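What the kitting bench is owed

Most argument about automation in small assembly shops is about headcount. Headcount at our plant did not change when the second Tornemow cell went in, so I will leave it aside. What changed was the content of the job, and the pay scale has not caught up.

Kitting used to mean one person at a bench with a pick list, a tray and a stack of bins. The Basham line consumed 721 kits in August, and nearly all of the boards and harnesses in them were moved by gripper. The person who once filled the tray now sets out stock, clears faults and decides whether a bad pick is the fault of the part, the fixture or the program. That last duty appears in no job description on the site.

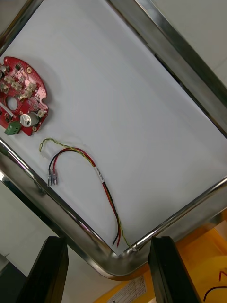 A reply to an earlier version of this piece, signed Cardoso, argued that I had the grading backwards: the operator presses reset, maintenance does the diagnosis, and paying a reset button at technician rates would sink the whole scheme. It is a fair account of how the procedure is written. On night shift, with maintenance on call from Brellberg, the procedure is not what happens.

Flexible parts are where the written procedure fails first. A rigid board with a hole through it can be located and gripped with decent repeatability. Wire has no fixed shape, and two components joined by a tangle have to be treated as one part until somebody separates them. Four blue solenoids with their black leads looped across a yellow surface make a hard pick, while the red boards lying below the ledge are a much easier one. An operator learns to read that difference at a glance and to lay out stock accordingly, and the fault count follows that skill closely.
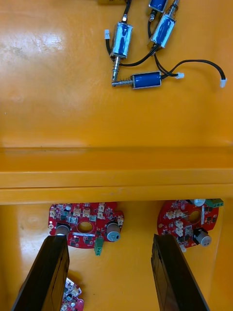

Training is the second gap. New operators get 2 hours on the cell, most of it on guarding and lockout. The safety content is sound and should stay. Recovery practice is picked up from whoever is on shift, and the quality varies with the roster. I would set a minimum of 10 supervised recoveries before sign-off, logged by fault type, and pay the higher grade from that date.

The cost is modest. A fault log is already kept — it only needs a column for who cleared the stop and what they found. If maintenance is doing the diagnosis, the column will show it and I will withdraw the claim. My own tally over 300 stops has operators clearing the large majority without a call, and management is welcome to check it against theirs.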